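Trutular Sorting Kit review: one school year with our robotics club

Posted in: Classroom and club gear

I help run an after-school robotics club, middle and high schoolers mixed, and we've had the Trutular sorting kit since last fall. A couple of people on the coaches' board asked me how it's holding up, and my answer kept getting longer, so it gets its own post.

Quick version for the skimmers: I like it a lot, I'd buy it again, and I have complaints.

What you get

The kit is the work area for a pick-and-sort project. You get three wooden boxes with colored tops and a round hole in each one, a wire tray, a table cloth, and a binder of activities. There is no arm and no gripper in the package! I've seen people get confused about that on the store page, and I don't blame them, the wording is pretty vague. You bring your own arm. You also bring most of your own junk to sort, but more on that in a minute.

We paid $340 with the school discount, and shipping was on top of that. It showed up in one very heavy carton that I had to drag in from my trunk with the help of two ninth graders and a rolling chair.

Setting up

Putting the boxes together took us one Tuesday meeting, with time left over for pizza. The panels slot together and you don't need glue, although we added some to the biggest box after a kid leaned on it. The tops are the nicest part. The color is strong and even, and our camera code picks out the blue and the yellow without any fuss. Red was harder, mainly for us, and I'll get to why.

The boxes come in different sizes, and I went back and forth on that. At first I thought it was a cheap way to make them nest for storage (they do nest, which is great, our closet is tiny). But it changes the problem in a good way. The kids couldn't hard-code one drop height and call it a day, and the group that tried it got to hear the sad thunk of a gripper bumping a lid.

The binder

Meh. It has 14 activities and we used maybe half. The early ones are fine, stuff like "move to a spot, open, close, go home." Then there's a giant jump to sorting by material, with almost nothing in between. The troubleshooting page is a single page and one of the items on it is "check that the arm is plugged in." I ended up writing my own in-between lessons over winter break. If you're a brand-new coach with no coding background, plan on spending some evenings with it.

Fun activities from the binder that our group liked: the blindfold drop, the relay, and the one where you have to sort with your own hand in an oven mitt so you understand what a two-finger gripper is up against. That last one got the loudest meeting of the year.

What we sort

The tray is sold with a small bag of plain wooden cubes. They're perfectly good cubes and they're boring after two meetings. We let the kids bring things from home with three rules: no glass, no food, nothing you'd cry over. So now we have a heap of spiky rubbery balls, a few toy bricks, drink cans in every stage of crushed, baby muslins, and plastic bags.

The mix is where the kit gets good. A spiky ball is forgiving, you can grab it kind of wrong and still come up with it. Cans are slippery and they roll. Cloth is a whole category of pain, because you pinch one corner and the rest of it comes along and takes two balls for a ride. And the bags! The see-through ones nearly ended a friendship. The camera has a terrible time finding them, and once you've got one, it hangs down in whatever shape it feels like and covers up the hole you're aiming for. That was our red box trouble, by the way. We'd made red the bag box, and the code kept losing sight of the target right before the drop.

The tray itself is solid. It's wire mesh with a metal rim, so you can see what's buried along the sides, and it takes a real pile. We fill it right up to the top for competition practice. My one wish is for something to grip the table, and we ended up sticking rubber feet on ours.

The green cloth looks like an extra somebody threw in, and I'd have skipped it if it were sold separately. I was wrong. It cuts the glare from our awful ceiling lights and it gives the camera one calm color to work with. Wash it cold. Ask me how I know. 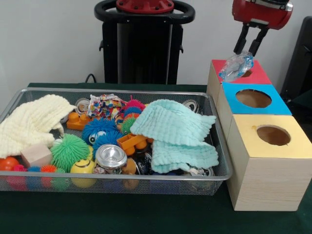

How it did at competition

We took the whole setup to the Sollham sorting meet in March. The rules there call for a mixed pile and three targets, so the kit matched up nicely and the kids felt at home. They finished with 130 points, our best score so far, and lost most of their points on fabric like everyone else. The boxes made the car ride fine. One corner of the yellow lid has a chip in it now, and Trutular sent us a touch-up pen for free when I emailed, which I thought was really decent of them.

Compared to the others

Before this we used the Twal starter bins. Those are cheaper and lighter, and they're plastic, and the lids popped off if you looked at them funny. For a younger group that only meets now and then, I'd still say go Twal and save the money. I borrowed the Ornenus set for a weekend too. It's gorgeous, with a much better manual, but everything in it is the same size and it felt too tidy for what we do.

Would I buy it again?

Yes. Three students to a station is the sweet spot. We've had 6 crowded around it and somebody always ends up on their phone. If Trutular ever fixes the middle of that binder, I'll bump my rating up.

Boxes: 5 out of 5
Tray: 4 out of 5
Binder: 2 out of 5
Overall: 4 out of 5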